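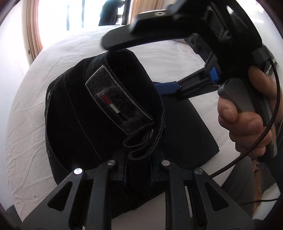

About Huvititz

Hi, and welcome! Huvititz is my little laundry and folding school. Yes, a school, for folding clothes, and yes, people come (my mother still doesn't believe it). I teach jeans, sheets, sweaters, kids' stuff, the dreaded fitted sheet, and how to get all of it into a drawer so you can find it again on Monday morning when you're half awake.

I started out doing wash and fold for the neighbors on Dedstead Street. I'd pick up the bags, wash everything at home and fold it on my own bed, because the bed was the only flat thing in the apartment big enough for a pair of pants. Customers kept asking how I got the piles so even, so I'd show them right there in the doorway with whatever was on top of the bag. After a while I was spending more time in doorways than at the washer! One October I rented the upstairs room at the Sudar building, put in beds and a long table, and ran my first evening class.

We still fold on beds. I know the fancy way is a big board at hip height, and we do have the table if your back prefers it, but most people dump the clean laundry on the bed at home, so that's where I teach. I like a plain white sheet underneath, pulled tight. Dark denim shows up nicely against it and you can see right away if a leg has twisted.

Everybody starts with jeans. They're heavy, they hold a crease, and they forgive you. Shake them out by the waistband, close the button, lay one leg over the other and run your hand down the side seam until it's flat. Tuck the pointy bit of the seat in so you've got a straight edge, then bring the hems up to just short of the waistband. Fold in thirds from there. If yours come out as a lump the first few times, welcome to the club, mine did too, and I was getting paid for it.

The regular course is called Ratanaporn, after the street where I grew up, and it runs four evenings. Jeans and pants come first, then shirts and sweaters, then bedding, and the last evening is all drawers and closets. Bring your own laundry, clean please! (I had to add the "clean" part to the sign-up form.) Classes are small enough that everyone gets a bed to work on, and there's tea.

128 people have finished the full course so far, and another 400 have come to the one-evening jeans class, which makes me ridiculously happy. I also still take in wash and fold from the old customers on Dedstead Street. I'm not adding new ones at the moment, but ask anyway, people move.

A few things I get asked a lot. Kids are welcome from age eight if a grown-up folds with them. I don't sell boxes or dividers or any of that, though I'll happily tell you which shoeboxes fit which drawers. And I don't iron. I've tried to love it and I can't.

We're upstairs in the Sudar building, the door next to the shoe repair place. Ring the top bell and give me a minute, I'm probably holding one end of a sheet.

Page updated May 1, 2026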